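About us

Mutik records people teaching robots to do fiddly jobs. We run the arms, keep the recordings in order and pass them to the teams that train the models. We are a small company of 23 people and we work from one unit, with offices at the front and the recording floor at the back.

What we do

A learning system needs to be shown a task many times over before it can have a go by itself. Somebody has to do the showing. Our operators guide robot arms through a job from start to finish, and every movement is saved along with the camera views. One complete run is what we call an example. A typical order is for 4,000 of them, all of the same task, with the starting positions changed as we go.

We don't build robots and we don't train models. Customers send us a task, we work out how to set it up on a table, and we agree with them in writing what counts as a good run. After that it is mostly steady work.

How we started

Mutik began as a side project inside Gutero, a repair business that handled office computers. Gutero wanted to know if the dull end of the work — opening cases, pulling drives, sorting parts — could be handed to a machine. The answer at the time was no, and the main reason was a lack of recordings to learn from. The recording side was split off as its own company the following May. Gutero is still a customer and still supplies most of the old machines we practise on.

The work at present

Our longest job is Liao, a project on taking apart and refitting desktop computers. It is split into short tasks, and each has its own table layout and its own instructions. Some need one arm and some need two. The processor task uses a printed plate beside the computer, with a holder for the chip, so that the part has a known place to sit outside the case. Cables are the hard bit. They never lie the same way twice, and we leave them like that on purpose, as a tidy computer teaches the system very little about a real one.

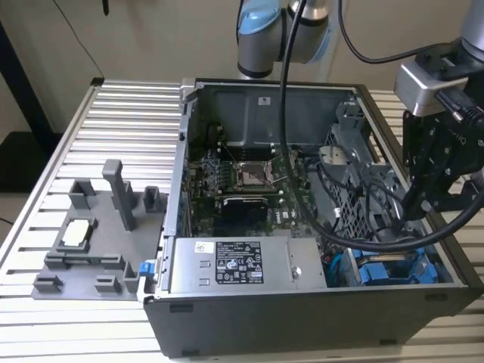

How we check the recordings

Each example is watched back by someone who did not record it. They mark the start and end, note any slips and give it a pass or a fail. Failed runs are kept in a separate folder and customers can have them if they ask. Several do, as a dropped part followed by a good recovery can be worth having.

Operators work at the arms for 20 minutes and then swap to checking. We tried longer turns in the first year and the quality dropped off towards the end of them.

Who works here

Most of our operators came from repair benches, sewing rooms and kitchens. We look for patience and steady hands, and we teach the rest. Training takes 37 hours, spread over the first weeks. Finance sits next to the recording floor and has learned to put up with the noise.

Visits and enquiries

We are glad to show customers round by arrangement. If you have a task in mind, send us a short account of it and a list of the parts involved. We will tell you if we think it can't be done on our tables.

Page last updated 4/8/25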